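Pliltstead Home Help > Kitchen & Pantry > Storage

Does proofing bread in a synthetic rattan basket work, or is it a gimmick?

Asked on a Sunday, 2 answers

I bake 2 loaves a week and I've been letting the dough rise in a mixing bowl lined with a dish towel. Works fine. Now my sister-in-law swears I need a "real" basket because the weave lets the dough breathe. The Fikel ones made for bread are 76 dollars for a set, which seems nuts to me for something that holds dough overnight. The store in town has plain dark brown woven ones, the plastic rattan kind, for a lot less.
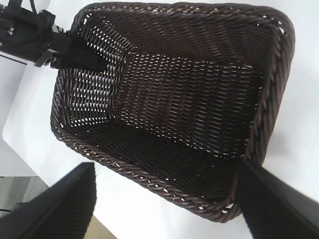

Does airflow matter at all when there's a cloth in the way? And is there any reason not to use the cheap kind? I'm not putting it in the oven, only in the fridge. My dough is pretty wet and tends to spread when I tip it out, so if a basket fixes that I'd pay something. I just don't want to pay for a story.

Answer 1 (4 people found this helpful)

I'd be suspicious of anybody selling you "breathing." Cane baskets do pull a little moisture off the skin of the dough, but a floured linen cloth does most of that by itself. Plastic won't absorb anything, so all you'd get is a shape.

Your spreading problem sounds like too much water or not enough folding. Hold back a couple spoonfuls of water next time and do 4 sets of folds, half an hour apart. If it still goes flat, it probably sat too long. Try that before spending a dime.

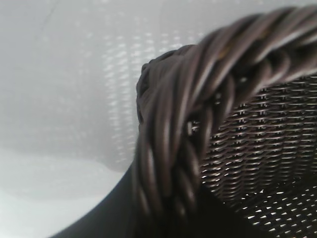

If you do go cheap, use a thick cloth and rub it with rice flour, because regular flour turns to paste. Check the label too. Decorative baskets usually aren't sold for food, and I wouldn't let bare dough touch one. Also measure your fridge shelf. I didn't, and had to take out a shelf at 10 at night with dough in one hand.

Answer 2

I have the Rolovska one and love it, my bread comes out great every time. Never tried a bowl so can't compare. Mekonnen has them on sale in March I think?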